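4.2 Who texts first

Participants in the Lillitance diary study were asked to log, each evening, which partner had started the day's first exchange. We had 183 couples at the outset and 153 at the close. The missing 30 include 5 who separated and 25 who simply stopped answering us, a habit their partners may recognize.

Most couples believed the work of getting in touch was evenly shared. Their logs disagreed. In the typical pair one person opened nearly every conversation, and the other, when interviewed, described the arrangement as "just how we are." Kallio and Toivonen report the same pattern among long-term friends, though their friends were less polite about it.

Satisfaction did not track who went first. It tracked whether the reply contained a question — any question, including what was for dinner. The shared-chore task (Section 4.3) covers sorting and putting away, where couples had more to say and said it louder.
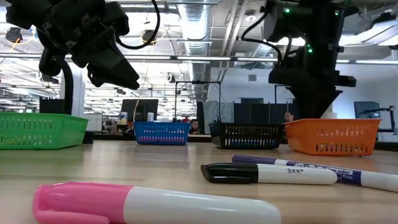 Figure 3. Four plastic baskets on a tabletop, with two robot arms.

We caution that the diaries were filled in separately but, in several homes, plainly discussed beforehand. Identical spelling mistakes were coded as agreement.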